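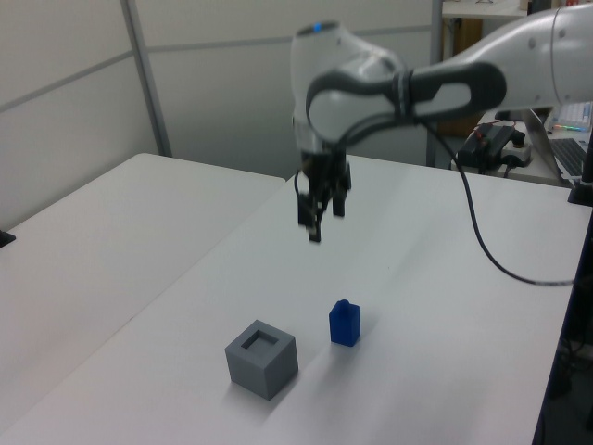 Noemí Carrillo asked at the midterm review why we didn't just hard code the insert pose and be done. Fair question. We tried it in November, it worked until someone bumped the table, then it didn't work at all. So the project became the thing around the pose: find the hole, plan down to it, feel for contact, know when to give up.

Project report, Pidberg team
Peg insertion stack, second half

What we built
Three nodes. Roris does perception, Enent does planning, and the contact controller is called Ocampo (name was a joke, it stuck). All talk over one message bus. Logging is one file per attempt, so replay is easy.

Perception
Roris gives hole center and yaw. First version fit the outside edges of the receptacle and assumed the hole was in the middle. Fine for position, bad for yaw, a square looks the same every 90 degrees. Now we only solve yaw modulo 90 and let the planner pick the closest one to the current wrist angle. Saved a lot of pointless wrist spinning.

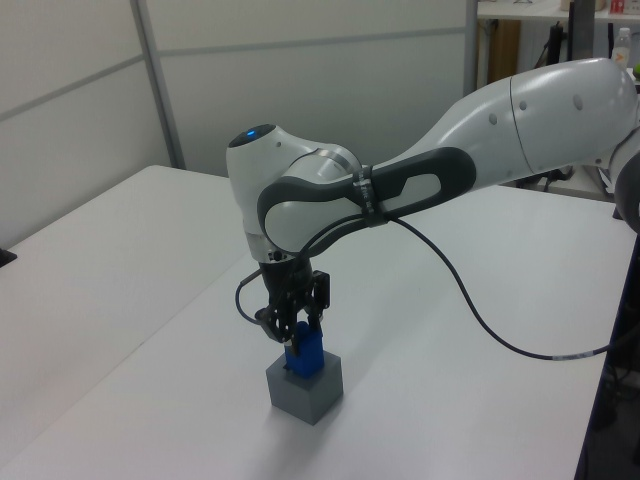
Ocampo took most of the semester. It switches from position control to force control a few mm above the expected surface, then does a small spiral untill the force drops. Problem was the force bias. We zero the sensor before the descent, but the cable that hangs off the arm in that long arc down toward the table pulls differently depending on wrist pose, so a zero taken up high is wrong down low. Fix – zero again at the hover pose, wait, then go. Also added a timeout on the spiral, before that it could circle forever.

Results
464 logged attempts with the old zeroing, 628 with the new one. Both sets replayed through the same success check. Old check only looked at final height and passed tilted pegs, so dont trust the numbers in our midterm slides. 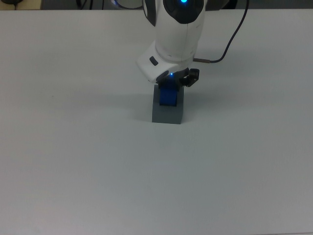 Fig. 3. Blue peg at the gray receptacle, gripper still around the top.

Planning
Enent is mostly a wrapper. Straight line down from hover, joint limits checked before we commit. Replan if the Roris estimate moves – threshold is in the config, tuned by hand, should be tuned properly.

Not done
Release detection. Right now we open the fingers and assume.
Unit tests for the bus timeouts.
Config file still has two names for the same hover height, fix before handing over the repo.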